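Müllbeutel

Ein Müllbeutel (auch Abfallbeutel, in größerer Ausführung Müllsack oder Abfallsack) ist ein meist aus Kunststofffolie gefertigtes Behältnis zum Sammeln und Transportieren von Abfällen. Er wird in der Regel in einen Abfalleimer eingehängt und nach dem Befüllen verschlossen entnommen. Im Haushalt dient er vor allem der Hygiene, da er den Eimer vor Verschmutzung schützt und das Umfüllen in die Sammeltonne erleichtert.

Begriff und Abgrenzung

Die Bezeichnungen Beutel und Sack werden im deutschen Sprachraum nicht einheitlich verwendet. Im Handel gelten kleinere Formate für Bad, Büro und Küche überwiegend als Beutel, während Formate für Gewerbe, Gartenarbeit und Bau als Säcke angeboten werden. In der Schweiz ist die Bezeichnung Kehrichtsack üblich, in Österreich daneben Mistsackerl. Nicht zu den Müllbeuteln im engeren Sinn zählen Tragetaschen, die nach dem Einkauf ein zweites Mal als Einlage für den Abfalleimer verwendet werden. In der Praxis ist der Übergang fließend.

Geschichte

Bis in die Mitte des 20. Jahrhunderts wurden Haushaltsabfälle lose oder in Zeitungspapier eingeschlagen in den Eimer gegeben. Mit dem Rückgang der Ofenheizung sank der Ascheanteil im Hausmüll, der Anteil an Verpackungen und feuchten Küchenabfällen nahm dagegen zu. Beutel aus Polyethylen kamen in den 1950er Jahren in Nordamerika auf und verbreiteten sich in den folgenden Jahrzehnten auch in Europa. Zunächst wurden sie vor allem in Krankenhäusern und Gewerbebetrieben eingesetzt, später auch in Privathaushalten.

Werkstoffe und Herstellung

Der überwiegende Teil der Müllbeutel besteht aus Polyethylen. Polyethylen hoher Dichte (HDPE) ergibt dünne, knisternde Folien mit hoher Zugfestigkeit, die nach einem Einstich jedoch leicht weiterreißen. Polyethylen niedriger Dichte (LDPE) ist weicher und dehnbarer und wird vorwiegend für schwere Säcke verwendet. Für beide Werkstoffe kommen auch Rezyklate in Betracht. Da sich stark gemischte Ausgangsstoffe nur begrenzt aufhellen lassen, sind Säcke aus Altkunststoff häufig dunkel eingefärbt.

Die Herstellung erfolgt gewöhnlich durch Blasfolienextrusion. Dabei wird die Kunststoffschmelze durch eine ringförmige Düse gepresst und mit Luft zu einem Schlauch aufgeblasen, der nach dem Abkühlen flachgelegt, verschweißt und perforiert wird. Die Bodennaht kann gerade, gefaltet oder sternförmig ausgeführt sein. Bei der Sternnaht verteilt sich die Last gleichmäßiger, weshalb sie bei feuchtem Füllgut bevorzugt wird.

Neben Kunststoff ist Papier gebräuchlich, insbesondere für Bioabfälle. Beutel aus biologisch abbaubaren Kunststoffen auf Stärke- oder Polyesterbasis sind ebenfalls erhältlich. Ihre Zulassung für die Biotonne ist örtlich unterschiedlich geregelt, weil die Verweilzeit in manchen Kompostierungsanlagen für einen vollständigen Abbau nicht ausreicht.

Größen und Verschlussarten

Das Nennvolumen wird in Litern angegeben. Für Kosmetikeimer sind kleine Formate ab 4 Litern verbreitet, für Küchenabfälle mittlere Größen und für Standeimer solche von 60 Litern. Maßgeblich für den Sitz ist neben dem Volumen der Umfang des Eimerrandes.

Die einfachste Form ist der glatte Beutel ohne Verschlusshilfe, dessen Rand verdreht und verknotet wird. Zugbandbeutel besitzen im Saum ein umlaufendes Band, das durch Öffnungen herausgezogen wird. Henkelbeutel weisen angeschnittene Schlaufen auf, die über Kreuz gebunden werden und zugleich als Tragegriffe dienen. Lose beigelegte Bindedrähte finden sich vorwiegend im gewerblichen Bereich.

Entsorgung und Umweltaspekte

Müllbeutel werden in der Regel zusammen mit dem Restmüll verbrannt oder in Sortieranlagen maschinell geöffnet. Im Bioabfall gelten herkömmliche Folien als Störstoff, der aufwendig abgesiebt werden muss und als Bruchstück in den Kompost gelangen kann. Auch Altpapier und Altglas sollen lose in die jeweiligen Behälter gegeben werden.

In mehreren Ländern ist der Beutel selbst Träger der Abfallgebühr. In Südkorea sowie in vielen Schweizer Gemeinden darf Restmüll nur in gebührenpflichtigen Säcken oder mit entsprechender Marke bereitgestellt werden. Auch Taipeh kennt ein solches Verfahren – dort sind die Beutel im Einzelhandel erhältlich.

Siehe auch

Abfalltrennung
Kunststofffolie
Sackgebühr
Tragetasche 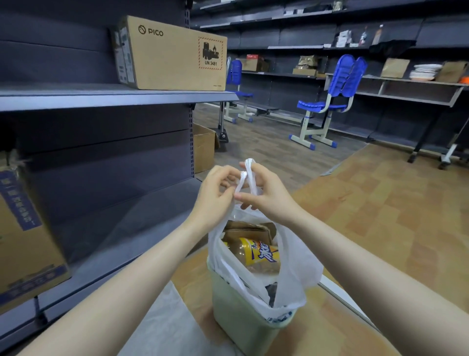

Zusammenführen der Schlaufen eines weißen Henkelbeutels in einem Abfalleimer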